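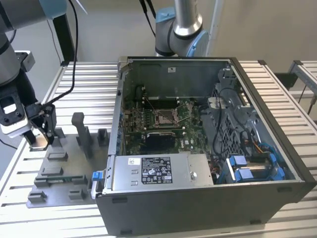 **Workshop Notes 4: Desktop teardown and rebuild, processor and memory stage**
Prepared by Jihad Chamoun, Humley technical program. Read before the practical. Bring a printed copy; the benches have no screens.

## 4.1 Scope

Session 4 covers the board-level work on a desktop tower: processor, memory and the checks that come before power is restored. Drives and the power supply stay in the case for this session. Cooling is treated in Notes 5 and is only touched on here where it affects the order of work.

The Endance worksheet must be filled in as you go. Worksheets completed from memory at the end of the session have been a poor record in past years and will be marked down.

## 4.2 Position of the case

Lay the tower on its side with the open side up. The motherboard is then horizontal and parts drop into place under their own weight. With the tower upright, a processor has to be held against the socket by hand, and this is how pins get bent.

Orientation terms used in these notes:

- **Rear** means the wall of the case with the external ports.
- **Front** means the wall that faces the user in normal service.
- **Drive side** means the half of the interior taken up by the cage and carriers.
- **Board side** means the other half.

"Left" and "right" are avoided, as two people at one bench seldom share them.

## 4.3 Isolation

1. Shut down the machine and switch off at the wall.
2. Remove the mains lead from the power supply.
3. Hold the power button in for several seconds.
4. Clip the wrist strap to bare metal on the case. Painted surfaces do not make a reliable contact.
5. Write the time on the worksheet.

Do not open the power supply under any circumstances. It holds charge after disconnection and there is nothing inside it that can be serviced in this course. Read the rating label and copy the total output in watts to line 2 of the worksheet. If the label gives several rails, copy each one.

## 4.4 Cables

Cables between the drives and the board often run over the space you need. Move them aside before touching the board, and unplug only those that cannot be moved.

SATA data connectors are keyed with an L-shaped profile. Some have a metal clip, which must be pressed before pulling. Pull on the connector body and never on the cable. Label both ends before unplugging. Bunting tags are supplied in the drawer; masking tape is acceptable.

Bundled wires to the front panel should be left alone in this session. The header layout differs between boards and sorting it out takes longer than the rest of the practical.

## 4.5 The socket

The sockets used in this course have a metal retention bracket and a lever arm. Find out which type you have before you begin:

| Type | Contacts in socket | Contacts on processor | Main risk |
|---|---|---|---|
| LGA | Spring pins | Flat pads | Bent socket pins |
| PGA | Holes | Pins | Bent processor pins |

An LGA socket with no processor in it should have its plastic cover fitted whenever it is not being worked on. The spring pins are fine enough that a sleeve dragged across them will do damage, and repair is rarely worthwhile.

Procedure for fitting an LGA processor:

1. Press the lever down slightly, move it outward to clear the hook, and raise it fully.
2. Lift the bracket by its tab.
3. Inspect the pins under a lamp from two directions. The rows should look even. Any break in the pattern is to be reported before going further.
4. Hold the processor by its edges. Match the two notches, and the corner triangle where one is marked.
5. Lower it straight down. Do not slide it once it has touched.
6. Close the bracket, then the lever. Firm resistance at the lever is normal. Resistance at the bracket is not.

Removal is the same sequence reversed. Place the processor in a tray with its contacts facing up.

Students who fitted only PGA parts in Session 3 should note that the lever force on LGA is a good deal higher. On a PGA socket the processor drops in with no force at all, and any push means it is misaligned.

## 4.6 Memory

Slots are usually filled in pairs. The order is printed in the board manual and sometimes on the board itself. Colour coding of slots is not standardised between makers, so check the manual even when the colours seem obvious.

- Open the latch at one or both ends of the slot.
- Line up the notch in the module with the key in the slot. The notch is off centre, so the module fits one way only.
- Press evenly at both ends until the latches close.
- Look along the slot. The module should sit level.

Modules are to be handled by the short edges. When out of the machine they go in an antistatic sleeve or a non-conductive holder, never on the outside of an antistatic bag.

A module marked 3000 will not always run at that speed. The figure is a rated transfer rate, and the board may start it at a lower default until a profile is selected in firmware setup. Record the rated and the reported values separately. A difference between them is not a fault.

## 4.7 Expansion cards

An expansion card may overlap the memory latches or the route of a cable. If so, take it out first:

1. Remove the screw or open the clamp at the rear bracket.
2. Release the slot latch, if there is one.
3. Lift evenly. Do not rock the card lengthwise.

If the card clears everything, leave it seated. Each removal and refit is one more chance of a poor contact.

## 4.8 Checks before power

Work through the list with your bench partner. One reads and the other points.

- Processor seated, bracket closed, lever hooked
- Cooler fitted and its fan lead connected
- Memory latches closed
- Cards level and fixed at the bracket
- Both board power leads pushed fully home
- Drive carriers fully in, data leads attached at both ends
- No loose screws in the case (tilt gently and listen)
- Wrist strap removed from the case

No machine is powered without a cooler. Even a brief test is not allowed, whatever the processor's thermal protection may be.

## 4.9 Common faults at first start

**No response.** Check the switch on the power supply, then the front panel lead, then the main board connector.

**Fans run, no display.** Reseat memory. Try one module in the slot the manual gives for single use. Next check the processor power lead near the socket, which is the one most often forgotten.

**Starts and stops repeatedly.** Remove power at once. Check the cooler and look for a short under the board.

**Half the memory reported.** One module is not seated, or a socket pin is bent. Swap modules to tell which.

## 4.10 Before Session 5

Read the cooler chapter in the Vidico manual, and bring your worksheet with lines 1 to 18 complete. Write a note of up to 200 words on why the processor is fitted before the cooler bracket is tightened. Draw the socket type you worked on, with the lever, bracket and alignment marks labelled.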